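I Read the Whole Privacy Policy, and You Should Try It Too

I spent most of a wet July reading terms of service, and I had a wonderful time. I mean it! Give me a long agreement, a pot of tea and a pencil and I'm happy until dinner.

It started with Stetano, the app our pool switched to for booking lanes. Before it would let me swim it wanted me to tick a box saying I'd read 2,000 words of policy. I've ticked that box a hundred times for a hundred companies. This time I opened the thing and read it, and by the second page I was hooked. A lane booking app wanted my contact list, my location when the app was closed, and permission to share both with "selected partners". One of those partners was Irnmont, a data broker I'd never heard of, and Irnmont has a policy of its own, so of course I read that as well.

What a find that was. Irnmont says it sorts people into "household segments" and sells the lists on. It also says, right down near the end, that anyone can write and ask for their own file. So I wrote. My file came back with 1,393 entries in it. It had me down as a boat owner (I get seasick on the ferry), a parent of two and a likely buyer of roof racks. It also had my old address, my pharmacy and the time I usually leave home in the morning, and all of those were spot on.

People tell me this sort of thing is depressing. I see why, but I came away fired up. The powerful end of this business depends on the rest of us being bored. The documents are dull because dull works, and once you've read one with a pencil in your hand they stop being dull at all. You start to recognise the favourite phrases. "From time to time" means whenever they like. "To improve our services" can cover nearly anything. I've got a whole page of them now and I'm still adding to it.

My neighbours and I have started a reading night at the Wilbridge library. There are 7 of us, and we take one policy a month and read it aloud, which sounds dreadful and is the most fun I've had in years. Last time we did the Eglītis smart doorbell and had to stop twice for laughing. We wrote to the company afterwards with our questions, and I'd love to see every street in the country do the same. Councils should be doing it too, before they sign the rest of us up for anything. If the pool can't tell me where my phone number goes, it shouldn't be asking for it.

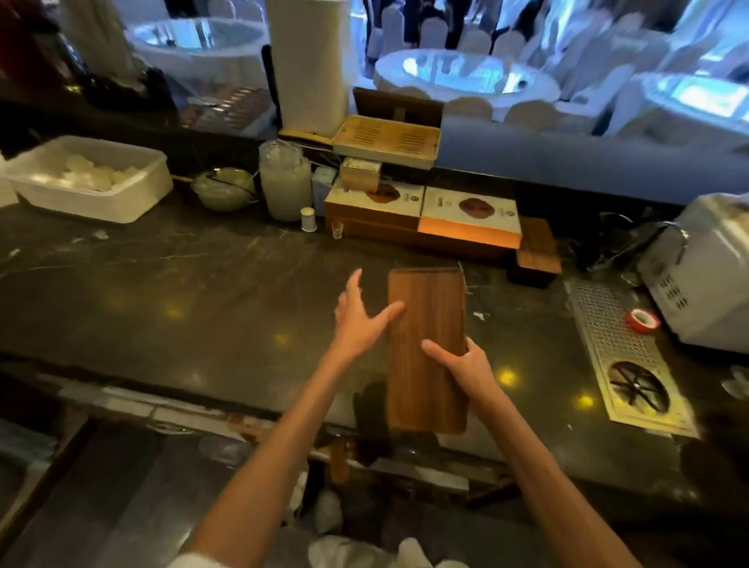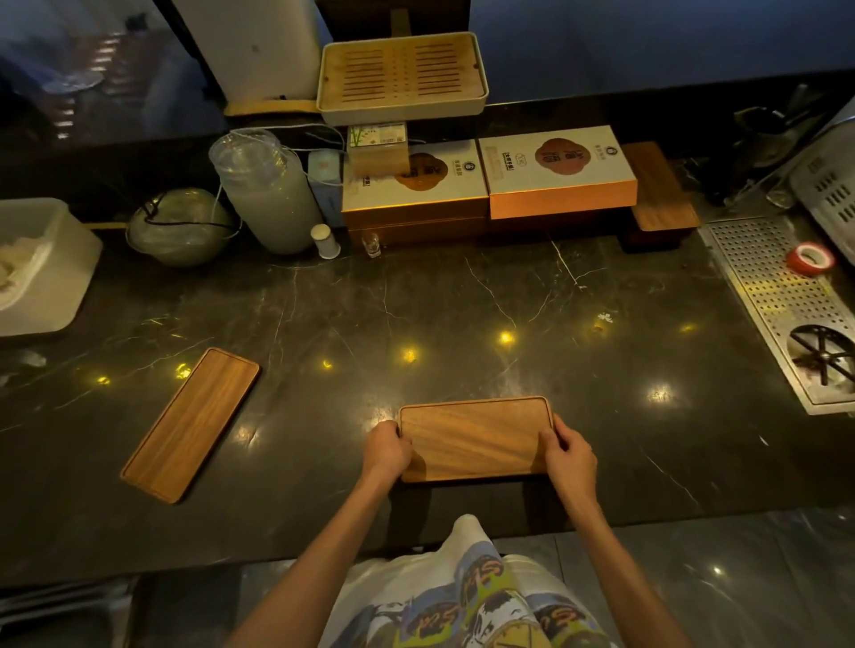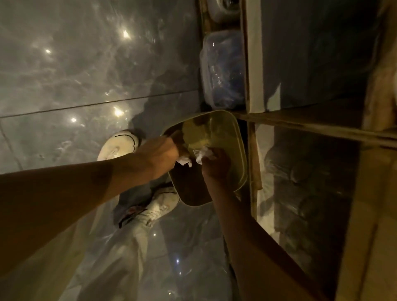

How do I ask a company for the information it holds on me?

Look in its privacy policy for a contact address, usually near the end, and write to say you want a copy of all the personal information it holds about you. Keep a copy of your letter and note when you sent it. If you hear nothing back, write again, then take it to the privacy commissioner.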